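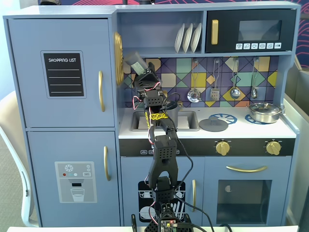 Kerkstead, October, evening

Pressed the last of the Kollari apples today. We got 89 gallons from the old trees on the north side, a little under last year. The juice is sharp and I like it that way. Dénes wants to blend in some sweet fruit from Kitwood. I said wait until we taste it in 2 weeks. 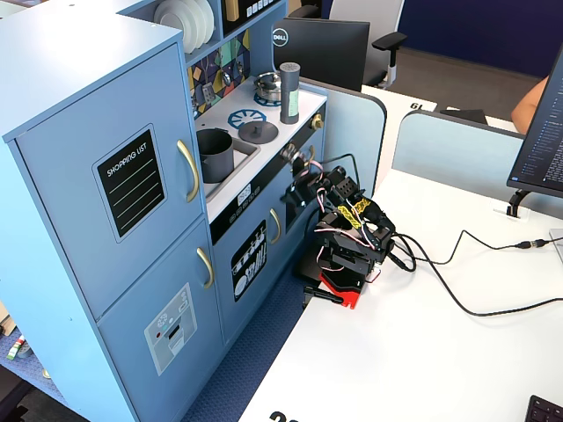
The pump seal leaked again after lunch and Imre changed it - lost an hour. Amber washed the barrels and set 10 aside for the slow ferment. Cellar is holding cool. Yeast goes in tomorrow morning, then the pears.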